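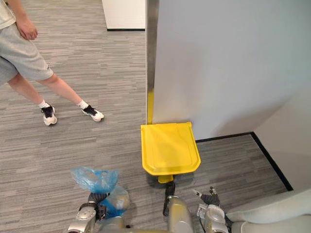 Testei o Trevivo durante boa parte de março, no escritório da Pedik, com uma pergunta modesta: uma máquina já consegue tratar do lixo sem dar mais trabalho do que tira? A Staltow vende-o como ajudante geral, para casas e pequenas empresas. Deixei de lado a loiça e a roupa dobrada e fiquei-me pelos sacos e pelos cestos de papéis, a tarefa mais aborrecida do dia. Um saco de plástico é mais difícil do que parece. O azul translúcido que a garra segura, todo amarrotado e com a boca aberta em folhos, não tem uma forma certa por onde se lhe pegue, e muda de feitio a cada movimento do braço. Uma pessoa resolve isto sem olhar. O robô precisa de ver, escolher um ponto, fechar os dedos e verificar se ficou com alguma coisa na mão.

Nas primeiras tentativas demorou até 30 minutos a fazer a ronda de 7 cestos. Eu faço a mesma volta enquanto a água do chá aquece. Com o passar das semanas melhorou um pouco, sobretudo depois de eu ter deixado os cestos sempre nos mesmos sítios, o que já é adaptar o escritório à máquina.

Pegar no saco cheio e levá-lo até à porta corre bem na maioria das vezes. Colocar o saco novo é outra história. Abrir a boca do plástico, enfiá-lo no cesto e dobrar a borda para fora exige duas mãos a trabalhar em conjunto, e foi aí que mais vezes tive de intervir. Duas folhas de plástico coladas uma à outra bastam para o parar.

O chão de alcatifa em placas não lhe causou problemas. As cadeiras sim — uma base com rodízios encostada ao cesto obriga-o a procurar outro ângulo, e nem sempre o encontra. Também fica parado quando há alguém de pé na passagem. Prefiro assim, mas numa sala com gente a ronda arrasta-se. 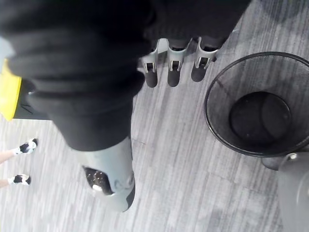
Um leitor que também o experimentou escreveu-me a dizer que sou demasiado exigente: para ele, meia hora de robô custa menos do que cinco minutos de pessoa, desde que o faça à noite e sem ninguém a ver. Percebo o argumento. Só que à noite também não há ninguém para soltar o saco preso, e de manhã encontrei mais do que uma vez a ronda interrompida a meio.

Comparado com o Coetzee, que usei no ano passado, o Trevivo tem dedos mais delicados e rasga menos plástico. É mais lento a deslocar-se e o manual, de 160 páginas, está mal traduzido. A aplicação é simples e o aviso de erro diz em que cesto parou. O ruído é aceitável, mesmo com alguém ao telefone na mesa ao lado.

Para quem tem uma sala arrumada, cestos fixos e paciência, já serve para recolher. Para substituir os sacos, ainda não. Dou-lhe 70 em 100 e devolvo-o à Staltow no fim do mês.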